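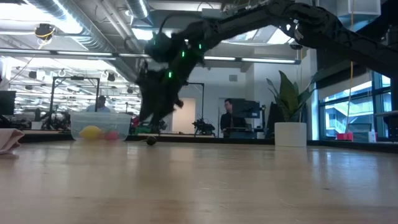
机の上に散らばる小さなおもちゃや小物は、どんな箱にまとめるのがいいですか。

浅めで透明な、ふたのない四角い箱が使いやすいです。中身が横から見えるので、探すときに全部ひっくり返さずに済みます。

このページでは、木の作業台の上で小物を箱に片付ける手順と、箱の選び方、台と箱の手入れをまとめます。対象は、手のひらに収まるくらいのおもちゃの果物やボールなど、丸くて転がりやすいものです。文具や工具でも大筋は同じですが、刃物と電池は別の箱にしてください。

用意するもの

・透明なプラスチックの箱 1個(増やすのは後でよい)
・乾いた布 1枚
・水で湿らせて固く絞った布 1枚
・マスキングテープと油性ペン
・行き先の決まらないものを入れる紙袋

箱はKonholmの浅型を使っています。2個組で2597円でした。同じくらいの大きさの食品保存容器でもかまいません。その場合はふたを外して使い、ふたは別の場所にしまっておきます。ふたがあると、閉める手間のせいで机に出しっぱなしになりがちです。

箱の大きさを決める

先に箱を買わず、まず片付けたいものを全部1か所に寄せます。寄せた状態で、重ならずに並ぶ広さを見ます。箱の底はその広さより一回り大きいものを選びます。深さは、いちばん大きい小物が隠れる程度で足ります。深い箱は量が入りますが、下のものが取り出しにくく、結局は上にあるものだけ使うようになります。

底の形も見ておきます。角が直角に近いものは台の縁にそろえて置けます。底に向かって細くなる形は重ねてしまえる代わりに、見た目より入りません。うちでは最初にVimierの丸い容器を使っていましたが、台の隅に置くと周りに半端な隙間ができたのでやめました。

片付けの手順

1. 布や紙など、平たくて軽いものを先に台からどけます。丸めた布の下に小物が入り込んでいることがあるので、広げてから畳みます。

2. 箱の置き場所を決めます。台の奥の左右どちらかの隅が無難です。手前に置くと作業中に袖や肘が当たります。利き手と反対側にすると、片手で箱を押さえながら利き手で入れられます。

3. 転がるものから入れます。ボールの類は最初に箱へ入れてください。後回しにすると、ほかのものを動かした拍子に床へ落ちます。

4. 次に形のあるものを入れます。投げ入れずに、底に近いところまで手を下ろしてから放します。プラスチックの箱は当たった跡が白く残ります。

5. 中身を片側に寄せます。箱の中に空いた部分を残しておくと、あとから出てきたものを入れる場所になります。満杯まで詰めないのがこつです。

6. 入りきらないもの、種類の違うものは紙袋へ入れます。その場で行き先を考え始めると手が止まるので、台の上が終わるまで袋の中は見ません。

7. 箱の短い側面にマスキングテープを貼り、中身を書きます。「果物」「ボール」程度の大まかな名前で十分です。

ここまでで5分かかりません。時間がかかるのは紙袋の中身のほうで、そちらは日曜にまとめてやっています。

子どもと一緒にやるときは、3と4を子どもに任せ、箱を押さえるのを大人がやります。色の名前を言いながら入れてもらうと、続けて手を動かしてくれます。口に入る大きさのものは、小さい子の手が届く台には置かないでください。

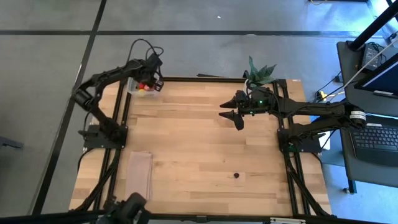 箱の置き場所が決まったら、しばらくは動かさないようにします。毎回違う場所に戻すと、箱そのものを探すことになります。位置を覚えるまでは、台に小さく切ったテープを貼って角の目印にする方法があります。ただし木の台にテープを長く貼っておくと糊が残るので、1週間ほどではがします。

台の奥に鉢植えを置く場合は、箱と鉢の間をこぶし一つ分あけます。葉が箱の上にかぶさると、水やりのしずくや落ちた葉が中に入ります。水をやるときは鉢を台から下ろすか、先に箱をどけてください。

木の台の手入れ

小物を片付けたら、乾いた布でほこりを取ります。その後、固く絞った布で木目に沿って拭き、もう一度乾拭きします。濃淡の違う材をはぎ合わせた台は、継ぎ目に細かいごみがたまりやすいので、継ぎ目に沿って布を動かします。水を直接かけたり、ぬれた布を置いたままにしたりするのは避けます。

仕上げがオイルの台なら、年に数回オイルを塗り直します。うちで使っているのはToftの木部用オイルで、3974円と安くはありませんが、薄く塗るので減りは遅いです。塗った日は箱を戻さず、翌朝まで乾かします。乾く前に置くと底の形に跡がつきます。ウレタン塗装の台にはオイルは不要です。どちらか分からないときは、目立たない所に水を一滴落として、しばらく染み込まなければ塗装と考えてよいです。

箱が曇ってきたら

透明な箱は使っているうちに曇ってきます。汚れによる曇りは、ぬるま湯に中性洗剤を少し溶かし、柔らかいスポンジで洗えば取れます。細かい傷による曇りは洗っても取れません。研磨剤入りの洗剤やメラミンスポンジでこすると余計に白くなります。中身の色が分かるうちはそのまま使い、分からなくなったら替え時です。

洗った後は伏せて乾かし、底の角に水が残っていないことを確かめてから中身を戻します。おもちゃのほうも同じときに拭いておくと手間が一度で済みます。中が空洞で穴のあるものは、水に浸けると中に水がたまるので、絞った布で表面だけ拭きます。

箱を増やすとき

1個目の箱が2週続けてあふれたら、2個目を出します。分け方は種類でも大きさでもよいのですが、途中で混ぜないようにします。うちでは丸いものと、そうでないもので分けました。重ねて置けるDellaの箱も試しましたが、下の箱を使うたびに上をどけることになり、下の中身をほとんど使わなくなりました。今は横に並べています。並べると台の奥行きを取るので、奥行きの浅い台では短い側面を手前に向けてください。

紙袋に残ったものは、次の日曜までに一度も使わなければ別の部屋の引き出しへ移します。引き出しの分類はまた別のやり方なので、収納のページに書いてあります。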